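Flarnarus Hand-Held Gripper: Setup and Care FAQ
Last updated 2025-01-15

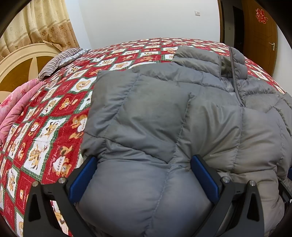
This page covers the two-finger hand-held units issued from the Pleston shop. It applies to both the left and right tools. Questions on the recording software are answered on the Skirnier page.

What should I check before the first session of the day?

Open and close the fingers through full travel 3 times. Motion should be smooth, with no click near the closed end. Look at both contact pads in good light. Press each joint pin with a thumb; a pin that moves outward goes back to the bench.

How do I clean the contact pads?

Use a lint-free cloth dampened with water. Wipe along the texture, then across it. Let the pads air dry before use. Do not use alcohol or any solvent, which hardens the surface and lifts the adhesive. Quilted and fleece items shed fibers into the texture, so pads used on clothing need wiping more often than pads used on boxes or bottles.

When does a pad need to be replaced?

Replace it when the texture is worn flat at the tip, when a corner lifts, or when a cut goes through to the backing. Always change both pads on a tool together. A new pad against a worn one pulls smooth fabric to one side as the fingers close.

How is a new pad fitted?

Peel the old pad from the tip down. Remove leftover adhesive with a plastic scraper. Seat the new pad at the lower edge of the finger first and roll it upward. Close the fingers on a folded cloth and hold for 2 minutes. Leave the tool overnight before it goes back into use.

The fingers close, but the tips do not line up. What is wrong?

Usually a loose pin or a bent outer arm. Swap the arm with one from the spares drawer and test again. If the error stays on the same side, the fault is in the base. Tag the tool and send it in.

Can I oil the joints?

No. The bushings run dry. Oil collects lint and ends up on the pads. If a joint is stiff, blow it out with clean air and check for thread wound around the pin.

How often is the opening width calibrated?

Every 100 sessions, and after any change of pads or arms. Close the fingers fully with nothing between them, set zero, then open onto the gauge block. Log both readings. Tools with serial numbers below 43 use the older block, marked Yu.

Can left and right tools share parts?

Pads and pins, yes. Outer arms from before the July revision fit only older bases.

How should the tools be stored?

Fingers open, pads not touching anything, case lid closed. Keep the case out of direct sun.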